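Robot learning from demonstration, week 7
Handout: why we collect with hand-held grippers, and what the Sirnska result does and doesn't tell us

Right, last week we ran out of time in the middle of the relabelling argument, so I'm going to pick that up first and then get on to the paper proper. If you missed the session, Sewwandi Paul has kindly put her notes in the shared folder and they're better than mine. Bring this handout on Tuesday as well as today, please, as I won't print it twice.

1. Where we'd got to

We had two ways of getting demonstrations. One is to sit a person at a pair of controls and have them drive the actual robot (teleoperation). The other is to give the person the gripper itself, with a camera fixed to it, and let them do the job by hand. I drew a big line down the middle of the board and we filled in both sides, and I think the second side was looking a bit too rosy by the end, so let's be fair to the first.

Teleoperation gives you the robot's own joint angles. Every action you record is one the robot really can do, because it has just done it. You don't have to guess where the hand was, either – the arm tells you. What you pay for that is time and place. You need the arm, the arm needs a lab, and the lab has one table that you will see in every single recording until you are sick of it.

With the hand-held tool you can go to somebody's house. That's really the whole attraction! Homes are full of things you wouldn't think to put in a lab, all jumbled together, and lit by whatever happens to be on the ceiling. A policy that has only ever seen the lab table tends to fall to bits when you move it next door. We'll look at numbers in section 3.

2. Getting from a video to an action

Somebody asked me after class where the actions come from if there's no robot. Good question, and I skated over it. The answer has three steps.

First, you work out how the camera moved. The usual way is to track features in the video from one moment to the next and combine that with the motion sensor, which gives you a path through space. Second, you work out how far open the fingers were. If the fingers are always in view you can measure that straight from the picture, and coloured pads make the job a good deal easier. Third, you turn the path into relative moves, so that each action says "from where you are now, go this far in this direction and close by this much". Nothing in the action mentions the room. We want that, as the robot's base will be somewhere else entirely.

The step that goes wrong is nearly always the first. Plain walls are bad. Shiny things are bad. Moving people are bad if they fill a lot of the view. Anything that travels along with the camera is bad too, and that includes whatever you're holding, so most people mask out the part of the view where the fingers sit before they run the tracker. I once forgot the mask and got a lovely smooth path that said the gripper had stayed still while the house moved about. Took me a whole afternoon to spot.

A question for you to chew on: thin utensils are long compared with the fingers. If you grip one near the top, a small error in the angle of your hand becomes a big error at the far end. Does the relative action help with that, or make it worse? Have a go at sketching it. There's no trick in it, but do draw the pot as well as the utensil, since the rim is where the trouble starts.

3. The Sirnska study

Now the fun part. The Sirnska group wanted to know whether it's better to have lots of demonstrations in a few homes or a few demonstrations in lots of homes. The task was taking one utensil out of a crowded holder and laying it on the table. It sounds trivial. It's a pig of a task, because the other utensils lean on the one you want, and they shift as you pull.

They kept the total the same, so the comparison is a fair one. In the first condition all the demonstrations came from 10 homes, and in the second they were spread over 40. Both policies were then tried on a real arm in homes neither had seen. The narrow one got the utensil out in 11 trials out of every hundred. The wide one managed almost 70.

I remember reading that and assuming I'd got the columns the wrong way round. But have a look at how the failures split up, because I find that more useful than the headline. The narrow policy mostly failed before it touched anything. It drifted to the wrong spot, or hovered, or went for a chair back. The wide policy nearly always arrived at the holder, and its failures came later: two handles gripped at once, or the whole pot lifted. So more homes taught it where to look, and did very little for what to do once it was there.

Herath repeated the study with the same recording method and a different arm, and found the same pattern with a smaller gap. Their arm had a longer reach, and I suspect (this is me talking, it's not in their paper) that it could get itself out of poor approach angles more easily.

4. Things I'd like you to be suspicious about

Homes differ in more ways than one. Going from 10 to 40 changes the furniture and the lighting, yes, but it also changes the people holding the gripper. Each household in the study recorded its own demonstrations. So was it the rooms that helped, or the variety of hands? The paper can't say, and to their credit the authors admit it. Gukano is running a version where the same few people travel round all the homes, and I'm told we might see something by September.

Also, success was judged by a person watching, with a yes or a no. What would you call it if the utensil comes out and two others fall on the floor? Sirnska called that a yes. Udel, in the follow-up we're reading next, calls it a no. Please keep that in mind before you put the two tables side by side in your essay, as several of you did last year with great confidence.

5. For next time

Read the Udel paper up to the end of the methods. You can skip the appendix on calibration unless you enjoy that sort of thing (I do, come and talk to me). Write half a page on one change you'd make to the recording procedure that would let you tell rooms and hands apart without recording any more demonstrations than Sirnska did.

If you're doing the practical, work in pairs and record the utensil task in at least one room that isn't in our building. Vary which utensil you go for, and vary where you stand when you begin. Don't tidy up first! Clutter is what we're after. Check the tracker output before you leave the house – going back is a pain for everybody.
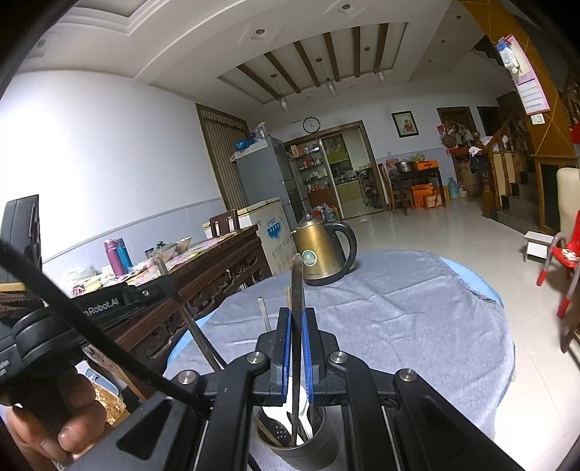
Anoma Hettiarachchi: On the rooms or hands question, couldn't you get part of the way with the data they already have? If some of the households had more than one person recording, you could train on one person per home and compare that with several people per home, keeping the total fixed. It wouldn't be a big sample, but it would tell you whether the hands matter at all before anybody has to travel anywhere. I'd also like to see the "two handles at once" failures split by how full the holder was.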